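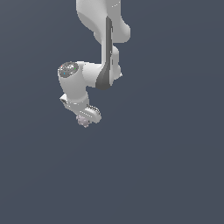

Notes from the open day at the Plotel lab, posted here for anyone who asked in the planning thread. The morning was given over to the simulation side and the afternoon to hardware, and I think the morning was the better half. Ching-wen Kao ran the arm in the viewer with the workcell geometry switched off, so all you get is the white arm against plain blue-gray, elbow out to the right, wrist to the left, gripper pointing down. She used that pose to talk about wrist orientation error. With no table in view you stop judging the pose by what it is near and start looking at the joints. The red, green and cyan dots on the dark wrist cap came up in questions and she said she would get back to us. Their planner (internal name Sumo) was run on 1,059 start and goal pairs overnight before the visit. 585 of those solved on the first attempt with default settings. They handed out the log on paper.

gantry_lou
December 15, 2023

---

pinion44 wrote:
585 of 1,059 is 55 percent. For a seven-joint arm with no obstacles loaded that is poor. What was the time limit per query?

gantry_lou wrote:
200 ms. And the obstacles were loaded for the batch run, they were only hidden for the talk. I should have written that more clearly.

pinion44 wrote:
OK, that changes it. 200 ms with a cluttered cell is tight. Did they rerun the failures?

gantry_lou wrote:
Yes, with a longer limit, but the sheet doesn't give the second limit or the result. Tsung-han Ng said most of what was left were goals inside the fixture clearance, so not solvable by any planner.

m_oduya wrote:
I was in the same group and I'd disagree that the morning was the better half. A rendered arm on a flat background tells you the kinematics are loaded and the mesh files resolve. You can get that at home in an evening. The afternoon had the Wudia feeder running with actual parts going through it, and that is where I learned something. Cable drag on joint six was visible from the second row and none of it is in the model.

gantry_lou wrote:
Cable drag wasn't the topic of the morning session.

m_oduya wrote:
No, but it was the reason the hardware run missed its pick tolerance. If the model says the tool is on target and the real one is off by the width of the part, I want the talk to start there.

stilt_and_brace wrote:
Was not there. Question about the render. The outlines look stepped, especially along the elbow housing and the gripper. Is that the viewer or your screenshot?

gantry_lou wrote:
Viewer. Antialiasing was off on the demo machine. Same on the projector.

stilt_and_brace wrote:
And the small pinkish thing at the bottom of the gripper? Fingertips or a part?

gantry_lou wrote:
Couldn't tell you. I was sitting at the back and didn't ask.

pinion44 wrote:
Some people give the contact geometry its own color so it stands out from the visual mesh. Could be that, could be a grasped object. I wouldn't read anything into it without the scene file.

m_oduya wrote:
Which they said they would share – has anyone received it?

kestrel_bench wrote:
Not yet. I emailed Tsung-han and got a reply saying it goes up with the slides before the end of December. He also said the log will be posted as a text file, so nobody has to type in the paper one.

kestrel_bench wrote:
On the other argument: I'd put it between the two of you. Gunnlaugsson's session after lunch covered calibration and he had 481 measured poses against the model. The residuals were small near the home position and grew with reach. You need the clean model to make that plot at all.

m_oduya wrote:
Fair. I left before that one to catch my train. Did he separate gravity sag from the cable?

kestrel_bench wrote:
Partly. Cable off for one set, cable on for the other, same poses. He didn't show the cable-on set beyond two slides.

pinion44 wrote:
Then that is the data I'd ask for. The planner numbers are of limited use to anyone with a different cell.

gantry_lou wrote:
I'll add both files to the first post once they are up. If anyone took notes on the feeder timing please put them here, mine stop at the second cycle.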